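[邮件列表存档] 回复:换季收纳,羽绒被和枕头到底要不要抽真空 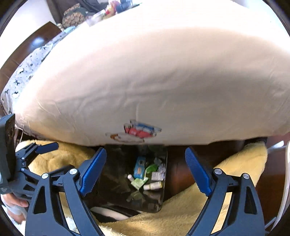 本页最后更新:一月,21:40

各位列友:

上一封问真空袋的信我看了两遍,先把原文引在下面,再逐条说我自己的做法。我家收纳空间不大,这几年试过几种办法,有的还在用,有的已经放弃。

> 大家好,我刚搬到 Hokari 这边的公寓,只有一个壁橱,上下两层。
> 冬天的被子两床,枕头若干,还有客人用的薄被。
> 想问三件事:
> 一、羽绒被能不能抽真空放半年?
> 二、枕头能不能跟被子装在一个袋子里?
> 三、Besstead 的收纳袋和普通布袋差多少,值不值得买?
> 另外壁橱下层有点潮,除湿剂放多少合适?
> 先谢谢了。

先说羽绒被。我的意见是不要抽到底。羽绒靠蓬松保暖,长期压扁以后,绒朵恢复得慢,有的羽梗还会折断,从面料里扎出来。我有一床被子抽过一个夏天,拿出来晒了两天,厚度还是比原来差一截。后来改成装进布袋,用手把空气压出去一些,大概留一半的厚度,折三折平放,到秋天拿出来抖一抖就能用。如果空间实在不够,抽真空也行,但抽到一半就停,时间控制在两三个月以内。

化纤被耐压一些,但也会结块。棉被压一压问题不大,晒过就能恢复,缺点是重,放在上层取用不方便。

再说枕头。枕头和被子最好分开。被子平整,枕头鼓,装在同一个袋子里,中间总会空出一块,袋子也立不住。乳胶枕和记忆棉枕不要折,不要压,也不要抽真空,变形以后基本回不来。羽绒枕和化纤枕可以两个叠在一起,外面套一层旧枕套防灰。荞麦枕要把芯子倒出来晾透再收,不然容易生虫。

枕头收之前先看洗标。能水洗的洗完要多晾一天,外面摸着干了,芯子里往往还是潮的。我一般中午翻一次面,傍晚收进屋,第二天再晾半天。不能水洗的就通风,拍一拍灰,不要在大太阳底下暴晒,乳胶晒久了会发黄发脆。

第三个问题,收纳袋。Besstead 的大号袋我在 Nagano 买过,当时标价 2,725 日元一个,我买了 2 个。布料比较厚,拉链顺滑,侧面有透明窗,不用打开就知道里面是什么。普通布袋我在杂货店买过 369 日元的,用了一年多,拉链头掉了,袋子本身没破。两种装起来的效果差别不大,差在提手和拉链。如果袋子放进去半年不动,便宜的就够用。如果是客用被褥,隔三差五要拿出来,可以买好一点的。预算在 4,000 日元以内的话,我会买一个好的装客用被,剩下的都用便宜的。

Pralasia 那款带硬框的收纳箱我也看过实物,没有买。框架撑起来以后高度固定,我家壁橱上层放不进去。你买之前最好量一下壁橱的净高,要从隔板量到上沿,门框那里通常还要再低一点。

除湿剂的用量我说不准,要看壁橱大小和墙面朝向。我的做法是下层左右角各放一盒,水满了就换,梅雨季勤看。更要紧的是下层不要直接贴地板放,垫一块条板,让空气能过。靠外墙的那一面留出一个拳头宽的空隙。天气好的时候把壁橱两边的门各开一点,通风半天,比多放一盒除湿剂管用。

防虫剂不同成分的不要混用,混在一起有可能液化,在布料上留印子。包装背面一般会写主要成分,换牌子之前对一下。羽绒和羊毛制品要放,纯化纤的可以不放。防虫剂的气味是往下走的,所以应该放在衣物和被褥的上面。

关于摆放顺序,我家是这样:上层放轻的、半年不用的,主要是羽绒被和备用枕头;下层靠外放客用薄被和毛毯;下层靠里放棉被。每个袋子上挂一张纸签,写种类、尺寸和收进去的月份。尺寸一定要写,单人和双人的被子折好以后看起来一样,我拿错过好几次。

还有一点原信没有问到。被套和枕套不要跟芯子一起收,洗净叠好单独放抽屉,同一套的放进同一个枕套里,找起来快。浅色的枕套收之前看一下有没有汗渍,放上半年会变黄,再洗就很难洗掉。我用含氧漂白剂加温水泡半小时,然后正常机洗。有印花的先在边角试一下。

真空袋我现在只用来装旧棉被和不常穿的化纤外套。单向阀用久了会漏气,过一两周最好回头看一眼,如果鼓起来了,多半是密封条上夹了线头,擦干净重新封一次就行。

哪位用过桐木箱收被褥的,麻烦回信说一下防潮的情况。我想知道放在北侧房间里行不行,以及箱底要不要另外垫纸。

回信请直接发到列表,引用原文时留下相关的几行即可。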